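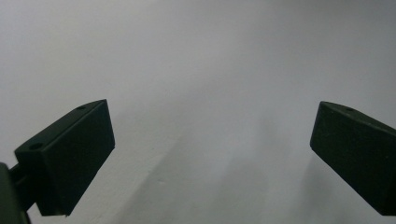
Chapter 4
Where a Town Gets Its Water

Turn on a kitchen tap and water comes out, and most of us have done it so many times that we hardly look down. I would like you to look down for a moment, though, because that little stream has had quite a trip (longer than many of us take on vacation!), and we are going to spend this chapter walking back along it, all the way to the hills.

Our guide will be Virkville, a town of 3593 people that sits in a dry valley below the Juletti Hills. Virkville has no big river. What it has is snow, which falls on the hills all winter, melts slowly through the spring, and sinks into the sandy ground at the foot of the slopes. By June the streams are thin enough to step across, yet the wells in town are at their fullest. It seems backward the first time you hear it, and we will take our time with it in Section 4.2.

The town's main well goes down 310 feet. A pump at the bottom pushes the water up and then up again, to a tank on the ridge, and from there gravity does the rest of the work, day and night, without any help from us. Nearly 3000 homes, shops and farm buildings in the valley are fed from that one tank, and a second, smaller tank on Orby Road fills in when the first is being cleaned.

Before You Read

Think about the place where you live. Does your water come from a lake, a river, or a well? Ask someone at home, and don't worry if they have to guess. Write the guess in your notebook and leave a few lines under it, so you can come back after Section 4.3 and change it if you need to.

Words to Know

aquifer
recharge
water table
pressure

4.1 Snow on the Hills

Snow is mostly air. If you have ever brought a bucket of it indoors and let it melt, you may remember being a bit let down by the puddle at the bottom.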